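手持ちグリッパー作業台の準備と片付け 工作室メモ

ロボット部の卓上片付け課題(通称「分別課題」)で使う作業台の整え方をまとめた。対象は今期から課題班に入った部員。制御側の設定は別ページにあるので、ここでは台、ゴミ箱、袋、ケーブル、テープといった物の扱いだけを書く。家庭のゴミ箱の手入れにもそのまま使える項目がある。

用語
本文で「グリッパー」と書いた場合は、両手に1台ずつ持つ有線の手持ち型を指す。アーム先端に付けるものは「アーム側」と書いて区別する。「試行」は、物を初期位置に置いてから終了の合図までの一回分。「Badik」は部内で使っている記録用スクリプトの名前、「Rolbridge」は春の校内大会の名称である。

1. 天板の清掃
木の天板は固く絞った布で拭き、続けて乾いた布で拭く。アルコールは使わない。仕上げによっては白く曇り、一度曇ると磨き直しになる。
粘着テープの糊が残ったときは、同じテープの粘着面を押し当てて数回はがすと大半が取れる。残りは消しゴムでこする。金属のスクレーパーは角の丸い部分を欠くので不可。
鉛筆やマーカーで天板に直接印を付けない。位置を決めたいときは次項のテープを使う。

2. 位置決めテープ
テープは天板の手前側の縁に小さく貼る。長さは指先の幅程度で足りる。長く貼ると袖が引っかかり、端から糊が出る。
貼る前に縁を乾拭きし、貼った後に爪で四辺を押さえる。色は灰色を標準とする。派手な色は目に付きやすいが、対象物の色と紛らわしくなることがある。
貼り替えたら台帳に「貼替」と書き、旧位置との差をミリ単位で残す。3ミリを超えてずれた場合は、それ以前の記録と混ぜない。フォルダを分けて保存する。

3. ゴミ箱の選び方
課題に使うのは、足踏みペダルと跳ね上げ蓋の付いた小型の樹脂製。卓上に載せるので背の低いものを選ぶ。購入前に次の点を店頭で確かめておく。
・蓋を全開にしたとき、手を離しても自立するか。
・ペダルを踏まずに、蓋だけを手で開閉できるか。
・底が平らで、机の上で回したときにがたつかないか。
・縁に袋を折り返したあとも、蓋が縁に当たらず閉まるか。
四つ目は見落としやすい。店に袋を持参するか、同じ厚みのレジ袋を折って縁に挟んでみるとよい。
蓋の支え部分に埃がたまると動きが渋くなる。綿棒で取り、潤滑剤は付けない。油が袋に移り、袋から手やグリッパーの指先に移る。

4. 袋のかけ方
半透明の薄手の袋を使う。部では100枚入りの箱を買い置きし、残りが少なくなったら備品表に書く。
手順は次のとおり。
(1)袋の口を開き、底の角を箱の底の角に合わせて落とす。
(2)内側に手を入れ、側面に沿わせて空気を抜く。
(3)口を縁の外へ折り返す。前と左右は長めに垂らしてよい。後ろは蓋の根元に噛まないよう短くする。
(4)蓋を一度閉じ、もう一度開けて、袋が引き込まれていないことを見る。
(5)ペダルの上に袋がかぶっていたら、折り返しを上げる。
袋が浮いたままだと、軽い物が折り返しに乗って落ちきらない。空き缶程度の重さでも、口の縁で止まることがある。家庭で同じことが起きる場合も、たいてい(2)の空気抜きで直る。
袋の口にゴムバンドをかける方法は、一度試してやめた。固定は確実だが、指先がバンドに触れたときに箱ごと動く。

5. 対象物の用意
缶は開栓前の形を保ったものと、飲み終えたものを混用しない。重さが違うと、つかむ力の記録が比較できなくなる。飲み終えた缶を使う場合は、水ですすぎ、逆さにして一晩置く。翌日に口を下にして振り、水滴が出ないことを確かめてから箱に入れる。
へこんだ缶は別箱へ。胴のへこみは把持の位置を変えてしまう。
缶の外側に付いた指紋は、乾いた布で拭けば足りる。洗剤の膜が残ると滑る。
保管箱の側面には缶の色と本数を書いた紙を貼る。本数は片付けのたびに書き直す。

6. グリッパーの持ち方と点検
手のひらに載せるように軽く持つ。強く握ると前腕が先に疲れ、後半の試行で先端が下がる。
開始姿勢では、左右の先端をほぼ同じ高さにそろえ、天板のすぐ上で止める。天板に付けて待たない。指先のパッドに木の粉が付く。
点検は使用前に行う。
・取付板のねじに緩みがないか。手で板を軽くひねり、動いたら締める。
・パッドの端が浮いていないか。浮いていたら交換する。瞬間接着剤での補修は禁止。はみ出して固まった部分が把持面に段差を作る。
・開閉を数回行い、左右で重さに差がないか。
・ケーブルの根元に折れ癖がないか。
パッドの清掃は水拭きのみ。拭いた後は、触って湿り気がなくなるまで置く。

7. ケーブルの取り回し
左手用は台の左、右手用は台の右に逃がす。台の手前で交差させると、腕を入れ替えたときに互いに引き合う。
手元には輪ひとつ分の余裕を残す。余裕が少ないと手首が引かれ、多すぎると天板の上に垂れて対象物を払う。両腕を前に伸ばした姿勢で、ケーブルが張らず、天板にも触れない長さに合わせる。
床に落ちた分は歩く場所を避けて寄せる。床がカーペットの場合、養生テープは毛羽で付きが悪いため、面ファスナーの幅広タイプで押さえるほうが長持ちする。結束バンドは使わない。外すときに刃物が要り、被覆を傷つける。
スタンドの脚には黄と黒の縞テープを巻いておく。はがれかけた端は靴で引っかけるので、見つけた人がその場で貼り直す。

8. 台の上の並べ方
標準配置は、ゴミ箱が中央、缶が左。ゴミ箱の蓋は全開、ペダルは手前に向ける。両手は箱を左右から挟む位置で待つ。天板には課題に使う物だけを載せ、筆記具、飲み物、予備の袋は別の机に置く。

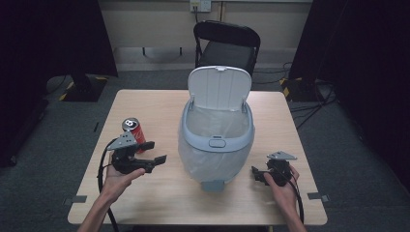 9. 試行中の決まり
開始前に、置いた物の名前と位置を声に出して確認する。記録係が復唱し、Badikを起動する。
缶は左のグリッパーでつかむ。胴の中ほどを狙い、上縁をつままない。上縁は板が重なって硬く、パッドの減りが早い。
箱が動いたときは、その回を最後まで続けてから「箱ずれ」と記録する。途中で手を出して直した回は無効とし、番号だけ残す。
袋が口の中に落ち込んだときも同じ扱いにする。次の回の前に4の(2)からやり直す。
連続して行うのは20分まで。腕が下がってきたと自分で感じる前に交代する。

10. 記録の付け方
台帳は紙、集計は表計算ソフト。紙を先に書く。
一行に、通し番号、操作者の記号、対象物、結果、備考を入れる。結果欄は「入」「外」「無」の三種類に限る。「ほぼ入」のような書き方は、後で集計するときに判断が割れるので使わない。
前期の通し番号は1445で終わった。今期はその続きから振る。番号を1に戻すと、古いファイルと名前が重なる。
前期の「無」は114件あった。備考で最も多かったのは袋の浮き、次がケーブルの引っかかりである。4と7の手順を細かくしたのはこの結果による。

11. 片付け
(1)グリッパーの電源を切り、コネクタを持って抜く。コードを引かない。
(2)ケーブルは八の字に巻き、面ファスナーで留める。肘に巻きつけない。
(3)缶を保管箱に戻し、本数を書く。
(4)袋は破れと汚れがなければ次回も使う。外すときは折り返しを四方とも上げてから、真上に引く。
(5)ゴミ箱の内側を乾拭きし、蓋を閉めて棚へ。蓋を開けたまま積まない。支えが曲がる。
(6)天板を1の手順で拭く。テープはそのまま残す。
(7)台帳に終了時刻を書く。

12. 備品の置き場所
袋、布、綿棒:入口側の棚、上から二段目。
予備パッド、ねじ:Nørgaardの札が付いた引き出し。
縞テープ、面ファスナー:Amettiの工具箱の下段。
台帳:充電棚の横。持ち帰らない。

火曜の活動日は部屋を17時30分に空ける。片付けは17時10分に始めること。Rolbridgeの前の月は時間が足りなくなりやすいため、最後の試行の開始は17時までとする。

修正があれば台帳の末尾に書いておけば、次の更新で反映する。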